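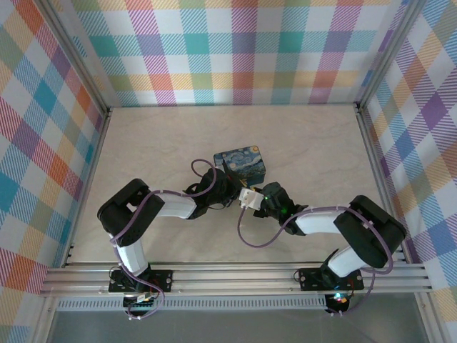
Both arms at the bench, with the starry tin between them.

Teaching by hand at Kernirau: your questions answered
Last updated 3/26/24

We get a lot of mail about the teaching bench, and we love it! These are the questions that come up most at open evenings and in our inbox. If yours isn't covered, write to Úna Gallagher or Kobe Van der Linden through the contact form and one of us will get back to you.

What do you mean by "teaching" a robot?

We mean showing it. A person does the task using the robot's own arms, the computer records how the joints moved and what the cameras saw, and a learning program is trained on those recordings. You don't need to write a line of code to give a demonstration. If you can put a lid on a jar and describe your weekend at the same time, you've got the sort of coordination we're after.

Is that the same as remote control?

Remote control is one way of doing it, and it's the one we use for most two-arm tasks. The operator moves a pair of leader arms, and the working arms follow along joint for joint. The other way is to take hold of the arm itself and guide it through the motion with the motors relaxed. Guiding by hand is lovely for short, simple movements and very good for children, who get the idea in seconds. It gets awkward once both arms are involved, mostly because your own body ends up in front of the cameras.

Do I have to be good at video games?

No. Gamers do pick up the timing quickly, but some of our best demonstrators are knitters, a dental hygienist and a fellow who restores accordions. What helps is being calm and consistent. People who rush tend to jerk the arm at the end of a reach, and the robot will cheerfully learn the jerk along with everything else.

What tasks are you working on right now?

Our current project is called Hondulo, and it's all about two arms sharing one small object. That can be steadying it with one gripper while the other does something to it, turning it, or passing it across the middle. Small boxes and tins are wonderful for this. They have flat sides to grip and a clear top and bottom, and a printed lid gives the cameras plenty to work with. Our favourite has The Starry Night on the lid, and visitors always want to know where they can get one. (Try a museum gift shop!)

Why use two arms at all?

Try opening a tin with one hand on a smooth table and you'll see. So much of what we do at home has one hand holding and the other hand working, and we hardly notice the holding hand. For a robot, that quiet hand is half the problem. It has to arrive first, press enough but not too much, and then stay put while its neighbour pushes against it. I find this the most interesting part of the whole business, and I could go on about it for pages.

What's with the plaid walls?

Everybody asks! The fabric goes around three sides of the enclosure and gives the cameras a steady background, so people walking past in bright jumpers don't end up in the training data. Plain grey would do the job too. Kobe chose the pastel check and we've all grown very fond of it.

How many demonstrations does it take?

It depends on the task and on how much you vary it. For a first try at something simple we ask for 25 good ones, which is enough to see whether the program is getting the general idea. For a task we want to rely on, the target is 1,000, shared among several people over a few weeks. Variety counts for a lot. Put the object in a new spot each time, turn it a little, come at it from the other side now and then. If every demonstration begins with the object in the same place, the robot learns the place.

What does the robot see while I'm driving?

There's a wide view that takes in both arms, and there are close views from the wrists. The wide one is for knowing where everything is. The wrist one is where the fine work happens, and new operators are often surprised by how much they come to depend on it.
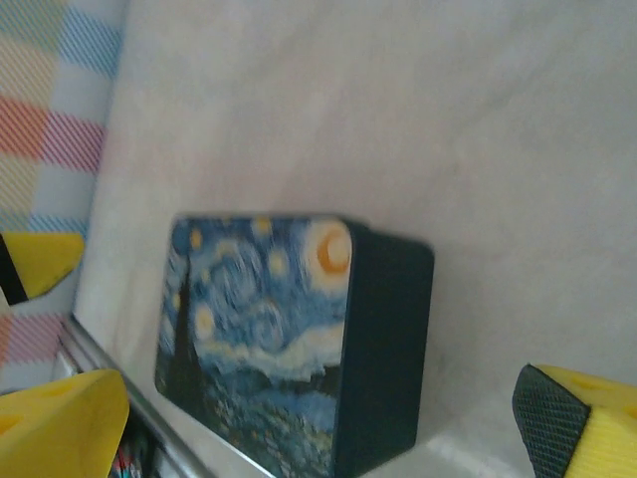 With the fingers open and well clear on either side, you have room to line up before you commit. We teach people to pause there, check the angle of the object against the pads, and only then come in. The pause ends up in the recording, and that's fine. The robot can pause too. It's also the best moment to notice that an object is sitting at a tilt to the fingers, and to rotate the wrist a touch so both pads meet it together. The crosshatched pad will forgive a slightly crooked grasp, but it isn't magic, and smooth tins love to spin.

What if I drop something or miss?

Carry on! A miss followed by a tidy recovery is one of the most useful things you can record, as the robot is going to miss as well and will need some notion of what to do next. We only throw out a take when the object has left the table or somebody has bumped a camera. You mark the take as good, recovered or spoiled at the end, and a second person looks it over later.

Can I break the arms?

You'd have to work at it. The speed is limited, and the motors give up before anything bends. The thing to watch for is the two arms meeting in the middle, where it's easy to knock one gripper into the other. If it happens, ease off, back both arms away the way they came, and start a new take. Cables are the other thing. Give each one a glance before you start and leave enough slack for the wrist to turn fully.

How long is a session?

We book people in for 2 hours, with a break in the middle that we do insist on. Your shoulders will thank you. Most people's recordings are at their neatest after the first quarter hour or so and start to get sloppy when they're hungry, so there are biscuits.

What software do you use?

Recording and playback run on Arkik, which we wrote ourselves and keep tinkering with. It shows you the camera views side by side, starts and stops a take with a foot pedal, and lets you scrub back through what you've just done. The foot pedal was Úna's idea, and it has saved us no end of fumbling.

Do my demonstrations include pictures of me?

The cameras point at the table, so usually the most they could catch is a hand setting the object down between takes. We don't record sound. If you'd like your takes removed, tell us the date of your session and we'll delete them.

Can I bring my own object?

Please do. It should fit comfortably in one hand, have nothing liquid in it and be something you won't mind seeing dropped. Soft things are welcome, though they're much harder than they look. We've had a great run with coin purses and a dreadful one with socks.

Will I get to see the robot do it by itself?

Yes, if you come to a playback evening. We load the latest trained version, set the object down and take our hands off the leader arms. Sometimes it goes beautifully and sometimes it reaches very confidently for a bit of bare table. Either way it's a thrill to recognize your own little habits in how it moves - one of our regulars always dips the wrist before a grasp, and now the robot does too.

When can I come?

The bench is open to new operators all through spring, then we close in August for maintenance. Sessions are held in the Martens room, up the back stairs, and there's a lift if you need it. Wear sleeves you can push up, and leave bracelets and dangly watches at home.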